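Rimgate method

The Rimgate method is a way of teaching a robot arm to put objects into containers by paying attention to the container's rim before anything else. It was developed at the Cloltitz robotics workshop and first described in a short report dated Aug 29, 2020. The method is named after the imaginary gate that the software draws across the opening of a basket, tray, or bin. Early drafts called it "opening-first placement," a name that survives only in the file names.

Background

Putting a thing in a basket is a task most toddlers master and then decline to perform. Robots have had the opposite trouble. Many older placement systems aimed for the center of the container and lowered the object until something stopped it. When the center was guessed well, the object went in. When it was guessed badly, the object met the rim, and the basket went for a walk across the table.

The Cloltitz group had been working on a general pick-and-place system called Granano, which was meant to do everything and did the first half of everything rather nicely. It could pick up most household items put in front of it. Its trouble came at the end of each run, when the object was already in the gripper and success seemed a formality. A review of failed runs that July blamed the rim more often than any other cause, including the one labeled "other," which had until then been the clear favorite.

Method

Rimgate splits each placement into 3 stages, known as look, gate, and drop.

In the look stage, the arm holds still above the table and the wrist camera records a view. The software searches for edges that might belong to a container. A full outline isn't needed. Part of a rim is enough to start with, and the missing part is filled in with a guess that is marked as a guess.

In the gate stage, the software lays a flat shape across the opening and shrinks it to leave a safety margin. The object's path must pass through this smaller shape. If the object is too wide for the gate, the arm tries turning it. If no turn works, the arm stops and reports a refusal. The report lists refusals separately from failures, a distinction that flatters the robot but has proved useful.

In the drop stage, the arm moves down through the gate and opens its fingers. The name is a little unfair, as the fingers open only after the object has been lowered. An early version did drop things, and the name stuck to the later one.

Training

The system learns from demonstrations in which a person guides the arm by hand. Each demonstration begins with the gripper open and empty over the work surface, so that the model sees the layout before it sees any motion.
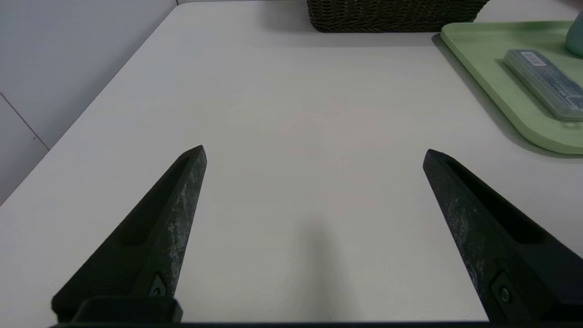 Woven containers were the hardest to learn. The weave produces a great many small edges, and the first trained model took nearly all of them seriously, proposing gates in places where a coin would not have fit. The cure was to ignore any opening smaller than the gripper itself. Shallow trays posed the reverse problem: their rims are so low that the model tended to treat them as part of the table, and sometimes as a place to rest.

Results

The report tested Rimgate on 12 objects and compared it with the unmodified Granano system. Rimgate placed 9 of them without touching a rim. The remaining 3 were refused at the gate stage, and the authors described this outcome as "cautious." Granano attempted all of them, and the report describes its outcome mainly in terms of where the basket ended up.

Speed was less impressive. The look stage added a noticeable pause before every placement, long enough that visitors tended to assume the arm had crashed. A later revision let the arm start moving during the look stage, which made it faster and slightly less polite.

Limitations

Rimgate assumes that containers stay where they are. It has no remedy for a basket that is moved after the gate has been drawn, and will lower an object with great precision into the place where the basket used to be. Lids are also outside its scope. A closed box has a rim of a sort, and the original software was fond of it.

Ngubane variant

The Ngubane variant replaces the single look with a second, shorter one taken just before the descent. It handles moved containers better and pauses twice.

See also

Grasp planning
Learning from demonstration
Granano (software)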